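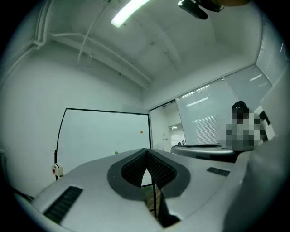 Ondness Workroom Notes, Issue 222

Setting Up and Looking After a Whiteboard on a Stand
By Reece Rudd

A whiteboard on a stand is handy in a plain room where you don't want to drill the wall. It takes up floor space, though, and it gets dirty faster than most people expect. The steps below cover where to put it, how to clean it, and how to keep the markers and cables out of the way.

Choosing the spot

Put the board against the longest blank wall you have. Keep the doorway clear by at least 3 feet so people can get past while someone is writing. If the stand has feet that stick out in front, turn it so they don't point into the walkway.

Turn on the ceiling lights before you settle on a place. Stand where your readers will be and look at the board. A long fluorescent light will often show up as a pale streak on the upper part of the surface, and writing under that streak is hard to read. Slide the board sideways a foot at a time, or tip it forward a little if the stand allows it. On our Lambert stand the tilt knobs are on the back, one on each side. Loosen both before you move the panel.

Leveling

Lock the casters, if there are any. Lay a level along the bottom edge. If one side is low, turn the foot on that side. Push lightly on a top corner and watch the legs. A stand that rocks usually has a loose crossbar bolt, and half a turn with a wrench will fix it.

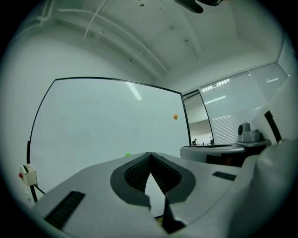 Next, sort out the markers. A small holder on the lower left of the board suits a left-handed writer, and most right-handed people will want it at the other end. Store markers flat or with the cap down. Keep one red and one black at the board and put the spares in a drawer. If a cable has to run near the stand, tie it to a leg so it can't catch a foot.

Cleaning

Wipe the board with a dry cloth at the end of each day. Once a week, do it properly:

Spray a little Rongate cleaner on a soft cloth, not on the board.
Wipe from top to bottom in overlapping strokes.
Go over it again with plain water.
Dry it with a second cloth.

For old ink that won't budge, trace over it with a fresh dry-erase marker, wait a few seconds, and wipe both off together. Don't use scouring pads. We ruined a Tavari board that way in January and it has held on to every line since.

The full cleaning takes up to 2 minutes on a large board. Wash the cloths without fabric softener, which leaves a film that makes the ink bead up.

Last updated 29 May 2024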